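Fostorbridge Shared Workshop -- Equipment Support
Ticket: Eklow gripper, finger coverings slipping and overexposing wrist view
Category: Robotics bench / end effectors
Priority: Normal
Status: Open, awaiting parts
Submitted by: Hok-lam Kan
Assigned to: Po-yen Yeh
Software: Gidine control package, workshop build

Summary of fault

The member reports that the two-finger gripper on the Eklow arm does not return a consistent closed position when the fingers are covered. The fault was first noted in January during trials for the seed-packet sorting project. With bare fingers the gripper closes and reports the same value each time. With any covering fitted, the reported value drifts over the course of a session and the control package eventually stops the program with the message "grip width outside taught range".

A second complaint, recorded on the same ticket at the member's request, is that the fingers appear very bright in the close view and that the edge detection step in Gidine cannot reliably find the fingertips.

Equipment and settings at time of report

Closed position as taught, bare fingers: 1,115 counts
Open position as taught: 3,000 counts
Warning limit set by member: 2,000 counts
Close speed: workshop default
Force limit: workshop default
Bench surface: dark
Lighting: bench lamp at full output, overhead lights on

Initial description from member (H. Kan)

The packets used in the project are glossy and slide out of the bare fingers when the arm turns. I have been trying soft coverings to improve the hold. The coverings do improve the hold at first. After a number of cycles the program stops, and on opening the gripper by hand I find that the material has moved. I have re-taught the closed position several times and the new value does not last. I would like to know whether the fault is in the servo, in the settings or in the coverings, and whether I may continue to use the arm in the meantime.

Response 1 (P. Yeh)

Thank you for the report. Please carry out the following and reply on this ticket.

Step 1. Remove all coverings. Run the close and open cycle from the Gidine service page and note the closed value after each run.

Step 2. Fit the coverings as you normally would. Jog the gripper to nearly closed, with nothing between the fingers, and send a close view.

Step 3. Do not raise the force limit. If the program stops, leave it stopped and write down the last value shown.

Members may continue to use the arm with bare fingers. Please do not run it unattended while this ticket is open.

Reply from member (H. Kan)

Step 1 is complete. The closed value held at 1,115 on every run with the fingers bare, and the open value held at 3,000. There was no unusual noise from the servo. For Step 2 the close view is attached below. 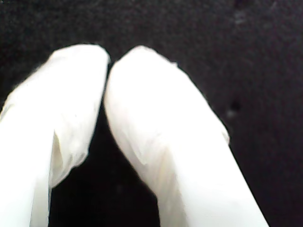 Attachment 1. Covered fingers nearly closed, nothing held.

For Step 3, the program stopped twice during the afternoon. I wrote down the last value only on the second occasion, when it was above the 2,000 warning limit. I apologise for not recording the first.

Response 2 (P. Yeh)

The results of Step 1 allow the servo and the taught values to be set aside for now. A worn gear or a slipping horn would be expected to show up with bare fingers as well, and it has not done so.

Attachment 1 is useful for both complaints. The covering is creased on both fingers, and on the outer side of the right finger it bunches out into a small step. Folded material of this kind can add thickness where the fingers meet, and the thickness will change as the folds shift. The control package has no means of telling a fold from a packet. It reads a width and compares that width with what it was taught.

On the brightness complaint, much of the white surface is close to pure white against the dark background. The outline is also a little hazy around the tips. Gidine looks for a clean change from light to dark, and a glow along the edge will move the result by a small amount from one view to the next. Please lower the lamp to half output and set the exposure by hand before the next test -- the automatic setting takes its reading from the whole view, and with this much dark surface in it the white parts will be pushed too far.

Please also state what the coverings are made of and how they are held on. The form lists only "soft cover".

Reply from member (H. Kan)

I have tried several materials and did not keep a proper list. I have used tissue, folded over the tip, and lengths of thin sleeve pushed on by hand. Nothing has been glued, as I understood from the bench rules that adhesives are not permitted on shared end effectors. I have also tried a different covering on each finger in order to compare them. A further close view is attached.

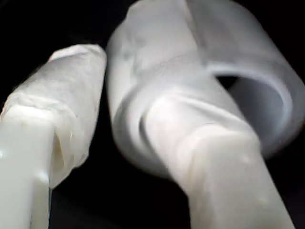
Attachment 2. Mixed coverings: crumpled wrap on the left finger, translucent sleeve on the right.

The lamp has been reduced as instructed. The fingertips are found more often, but I would not describe the result as reliable.

Response 3 (P. Yeh)

Thank you. Attachment 2 answers the question of how the coverings are fitted, and I recommend that the mixed arrangement be discontinued. The reasons are given below so that they may be referred to by other members.

Left finger: the lower edge of the wrap is uneven, with loose flaps hanging over the plastic. There is a fold on the inner side where the wrap stands away from the finger. A pocket of this kind can close under pressure and open again on release, and the reported width will follow it.

Right finger: the sleeve extends out beyond the side of the finger, and its open end stands out to the side. An open end of that size could catch on a packet or on the edge of the sorting tray. It also gives the edge detection a second curved outline to find, and I would not expect any lamp or exposure setting to cure that.

Comparing two materials at the same time, one on each finger, does not allow the cause of a drift to be assigned to either. Should you wish to compare materials, please fit the same one to both fingers, complete a full set of cycles and then change both.

Proposed remedy

1. Remove the present coverings and wipe the fingers with a dry cloth.
2. Cut two equal lengths of the Wu close-fit sleeve from the consumables drawer. The sleeve should stop short of the moving joint and should not extend past the tip by more than a few millimetres.
3. Fold the spare length under and hold it with the small band supplied. No adhesive is to be used.
4. Re-teach the closed position with the sleeves on and save it under a new profile name. Do not overwrite the bare-finger profile, which is used by other members.
5. Leave the warning limit at 2,000 until the new profile has been tested.
6. Run the close and open cycle from the service page and record every value, including those that look normal.

The sleeve drawer was found to be nearly empty when checked. An order has been placed with the usual supplier and the material will be left in the member's tray on arrival.

Reply from member (H. Kan)

The remedy is understood. I have removed both coverings and returned the arm to the bare-finger profile. The closed value is again 1,115. I will wait for the close-fit sleeve before testing further.

May I ask whether a darker sleeve is available? If the brightness is partly due to the colour of the covering, it may be simpler to change the colour than to keep adjusting the lamp.

Response 4 (P. Yeh)

A grey sleeve is listed in the same size and has been added to the order in place of half the white. Please note that the bench surface is also dark, and a very dark sleeve would create the opposite difficulty. Mid-grey is suggested. If it proves suitable, the lamp may be returned to full output for the benefit of other users of the bench.

Items outstanding

Close-fit sleeve, white and grey: on order
New Gidine profile with sleeves fitted: member, once sleeve has arrived
Cycle values from service page: member
Bench sheet to be amended to state that coverings must match on both fingers: P. Yeh
Ticket to be reviewed when cycle values have been received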